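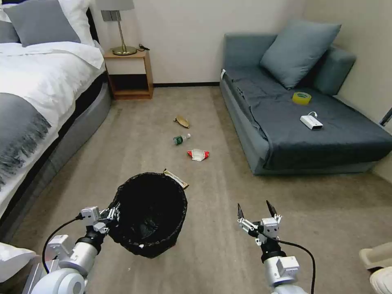
Bovex Perimeter 32
Network security appliance for small and mid-sized offices

The Bovex Perimeter 32 inspects inbound and outbound network traffic and blocks connections to addresses associated with malware, phishing and remote control of infected computers. It is intended for organizations that manage their own internet connection and do not employ full-time security staff.

Filtering takes place on the appliance. Traffic content is not sent to Bovex or to any third party. Block lists are refreshed every two hours while a subscription is active. If the subscription lapses, the appliance continues to filter with the last list received.

Specifications
Protected devices: up to 80
Network ports: 2
Memory: 32 GB
Custom blocking rules: 3,000
Mounting: desktop or rack (rack kit sold separately)
Management: web console, local or remote

Reports
The console records each blocked connection with its time, the internal device concerned and the rule applied. Records may be exported as plain text for use by an internet provider, an insurer or an investigating authority. Administrators set the retention period.

Compatibility
The appliance works with Costeck switches and with the Tam log server, version 2 or later. Older Tam installations require the export adapter.

Ordering and support
Units are supplied through Pokmont, the authorized distributor. The purchase price includes the first year of list updates. Requests for replacement units must state the serial number printed on the base.

Page last revised 10/01/2026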